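Randlow Triagem – conjunto de dados e notas de implantação

Versão de 2/4/19

Sobre este repositório

Este repositório reúne as gravações, as anotações e os documentos de apoio do projeto Randlow Triagem, que estuda a separação de peças pequenas por cor em bancadas com dois braços robóticos. O trabalho é feito para a oficina de Bendham, onde a empresa Leclerc monta kits educativos com letras, números e formas de espuma. Até agora a separação das peças era toda manual.

Os dados servem para treinar e avaliar políticas de manipulação. Os documentos da pasta posto_de_trabalho tratam de outra parte do projeto: o que muda para quem trabalha na linha quando a bancada entra em operação. Recomendamos a leitura das duas partes a quem pretende reutilizar o material em outra oficina.

Conteúdo

episodios/ – 2000 gravações de tarefas de separação, uma pasta por episódio
anotacoes/ – instrução da tarefa, resultado e motivo de interrupção, quando houve
avaliacao/ – 400 episódios reservados, que não devem ser usados no treino
posto_de_trabalho/ – descrições de função antes e depois, roteiro de formação e respostas ao questionário interno
ferramentas/ – scripts de leitura, conversão e verificação

Tarefa

As peças ficam espalhadas sobre um tapete marrom e os pratos de plástico servem de destino. Cada braço pega uma peça por vez com uma garra de dois dedos e a coloca no prato da cor correspondente. A divisão entre os braços não é fixa: a instrução do episódio indica as peças e os destinos, e o operador decide com qual braço alcançá-los.

A posição dos pratos muda entre episódios. A tonalidade do prato nem sempre coincide com a da peça – o prato verde-claro, por exemplo, recebe letras de um verde mais forte.
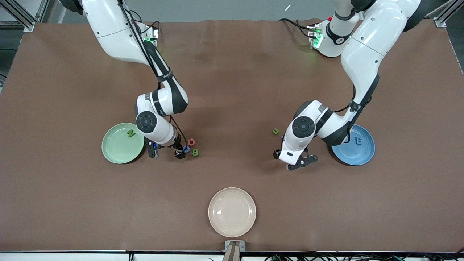
Como os dados foram coletados

Os braços foram teleoperados por funcionários da própria linha de montagem, depois de um treinamento de 8 horas. A coleta aconteceu dentro do horário normal de trabalho e foi paga como tal. Nenhum operador foi avaliado pelo número de episódios gravados.

Episódios com peças derrubadas ou colocadas no prato errado foram mantidos e levam a marca "falha" nas anotações. Episódios interrompidos por defeito de equipamento ficam fora da contagem principal, na subpasta descartados.

O que muda no posto de trabalho

Antes da bancada, duas funções dividiam a separação: triagem e conferência. A triagem ocupava o turno inteiro, sentada, com movimentos repetidos de punho e dedos. Com a bancada, a mesma pessoa passa a abastecer o tapete, acompanhar os braços, retirar pratos cheios e resolver as peças que o sistema não consegue pegar. A conferência continua manual.

Três pontos apareceram com frequência nas respostas ao questionário:

Ritmo. Quem fazia triagem relatou menos dor nas mãos, mas também mais tempo de espera. Algumas pessoas acharam a supervisão mais cansativa do que o trabalho anterior, por exigir atenção constante com pouca ação.

Conversa. A triagem era feita em mesa compartilhada. As bancadas novas ficam separadas umas das outras, e a equipe pediu que fossem aproximadas. O pedido foi atendido em parte; a passagem dos cabos ainda limita a distância.

Remuneração. A função de operador de bancada não existia na tabela de cargos. A Leclerc criou um nível intermediário, com revisão prevista para setembro. O texto da descrição de função está em posto_de_trabalho/funcoes.

Nenhuma vaga foi fechada durante o período de coleta. Esta informação vale só para esse período e não deve ser citada como resultado geral da automação.

Limitações

As peças são leves e macias. Políticas treinadas com estes dados não devem ser usadas com peças rígidas ou frágeis sem nova coleta.

Peças azuis dentro de prato azul têm baixo contraste, e parte das anotações de posição foi corrigida à mão. Confira o campo revisado antes de usar esses episódios para detecção.

O questionário cobre uma única oficina. As respostas foram agrupadas para evitar a identificação de pessoas, o que impede comparações por turno.

Uso

Execute ferramentas/verificar antes do primeiro treino. O script compara os índices com as pastas e lista os episódios incompletos. A conversão para o formato da Vendton é opcional e não altera os arquivos originais.

Licença e contato

Os episódios e as anotações podem ser usados para pesquisa, com citação do projeto. As respostas ao questionário têm licença própria, descrita em posto_de_trabalho/LICENCA, e não podem ser usadas para avaliação de pessoal. Erros nos dados devem ser relatados na página de problemas do repositório, com o número do episódio.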